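The October Stoppage: Your Questions
Updated 18 December 2020

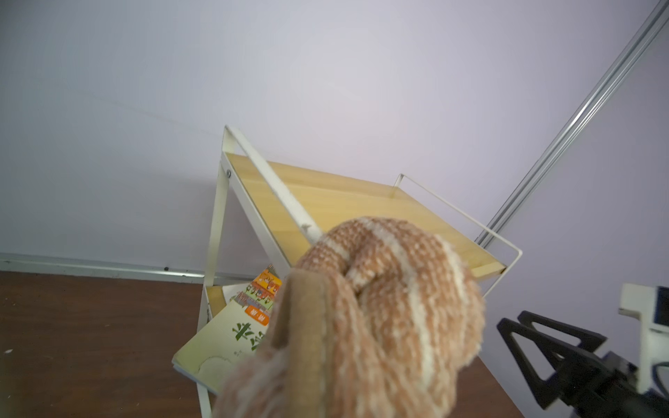 Thank you to everyone who wrote in about the shelf-tidying arms at Hillton. We read all of your messages, and Estrella Hinojosa and I have tried to answer the ones that came up most.

What went wrong, in plain terms?
The arm at station 18 closed on a paperback and then didn't open again when it was told to. A loop of yarn from the knit cover had worked its way into the finger joint. The controller saw the motor straining, tried again, and pulled the yarn in tighter — a bit like a zipper caught on a sweater.

Was anyone hurt?
No, and we're very glad to say so. Gumaro Palacios was nearby, pressed the stop button, and waited for the power light to go out before he went any closer. Please do just the same if it ever happens to you.

Why did it keep trying?
The retry limit was set to 10, left over from testing on bare fingers. It's now two, and after the second try the arm stops and calls for a person.

Are the covers still in use?
They are. They've been kind to book covers and painted shelves, and we'd hate to lose them. Each one now gets looked over before the first run of the day, and any cover with a pulled stitch goes in the mending bin, however small the pull.

Had it happened before?
Rigoberto Manríquez went through 3,553 logged grips and found one earlier jam, at Kostdale, which had cleared by itself and was never reported. We'd have loved to hear about it! Small jams count, so please send them in.

Can I cut the yarn free myself?
Please don't, even with the power off. The fingers can still spring open once the yarn lets go. Leave the arm as it is and call Leopoldo Salinas, who will come over with the release key.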